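Textile Care and Handling
Unit 6: Rib Knits, Shape, Folding and Storage
Course notes, Parnell Building. Instructor: Ikechukwu Chukwu

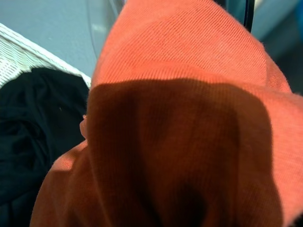 Fig. 1. Coral-orange ribbed fabric, raised into a rounded fold near the top and partly overlapping a crumpled black item.

6.1 Scope

These notes cover the handling of knitted garments between drying and storage. Washing chemistry was covered in Unit 4 and is assumed. Woven goods are mentioned only for comparison. Bring the Omoregie sample folder to the practical session, as several of the swatches are used again.

6.2 Structure of a rib

A knit is made of interlocked loops. In plain jersey all the loops face one way, so the face and the back look different and the cut edge curls. In a rib, columns of knit stitches alternate with columns of purl stitches. The knit columns come forward and the purl columns fall back, which gives the raised lines.

A 1x1 rib has one column of each. A 2x2 rib has two. Wider ribs, such as 4x2, are used for decoration and pull in less. Some fabrics sold as ribbed are not true ribs; the lines come from a tuck stitch or from a change of yarn. To check, stretch the swatch across the lines. A true rib opens and shows the recessed columns.

Stretch across the columns is high and stretch along them is low. Recovery depends on the fiber, the yarn twist and the tightness of the knit. Swatch 28 in the folder (cotton, loose gauge) recovers poorly. Swatch 50 (wool blend, tight gauge) recovers well. Compare the two by hand before reading further.

6.3 Drape and fold behavior

A knit lifted from one point forms a rounded peak and falls away on either side of it. The ribs follow the fall of the cloth and are a useful guide to the direction of strain. In Fig. 1 the fine ribs run diagonally in the brighter upper part and read as faint vertical lines in the shaded part, with creases where the material bunches toward the bottom.

Lifting from one point is acceptable for a light, dry garment. A heavy or damp one should be supported from underneath with both hands. The weight of retained water acts along the columns and lengthens the body of the garment.

Note on inspection: shade hides both color and texture. The orange in Fig. 1 goes to a deep brownish rust under the shadow, and the lit part at the top looks closer to salmon. Do not record a color or a stain from a shaded area. Turn the cloth to the light and look again.

6.4 Surface fibers

Slight fuzz along an edge, as on the upper right of the orange fabric, is loose fiber standing clear of the yarn. Fuzz is the first stage of pilling but does not always lead to it. Pills form when loose fibers tangle under rubbing. Short-staple yarns and soft twists are the most likely to pill.

Remove pills with a fabric comb or shaver on a flat surface, working along the ribs. Do not pull them by hand. Pulling draws more fiber out of the yarn.

6.5 Sorting before folding

Separate light and bright knits from black and dark items while still unfolded. Dark lint shows on a bright garment, and pale lint shows on black. Crumpled dark cloth is also hard to read: its folds show only as small changes of tone, and socks or other small pieces can stay inside it. Open each dark item fully and shake it once.

Sort in this order:
Fiber content, from the label
Color group
Weight
Size of finished fold

In the Rillside laundry survey, used in last October's seminar, 1,647 knitted items were logged. Students should reread the table on misfolded items before the practical.

6.6 Folding procedure

Lay the garment face down on a clean table.
Square the shoulders and side seams without stretching the body.
Smooth with a flat palm along the ribs, never across them.
Fold one side in to the center line. Lay the sleeve down the back, parallel to the side.
Repeat on the other side.
Fold the hem up in thirds for heavy knits, in half for light ones.
Turn over and check the neckline.

Keep the fold lines loose. Pressed folds in a rib flatten the raised columns, and the mark may need steam to remove. Hold the iron clear of the cloth when steaming and let the garment cool flat.

6.7 Storage

Shelf or drawer storage is preferred. Hangers put the whole weight on the shoulder area and leave points there. If hanging cannot be avoided, fold the garment lengthwise and drape it over a padded bar. Heavy knits go at the bottom of the stack.

Reading: Skaltdale handout on yarn twist, sections 2 and 3.

Practical: fold one rib and one jersey garment, unfold after a week, and record the depth and position of any crease. Submit the sheet with both swatch numbers filled in.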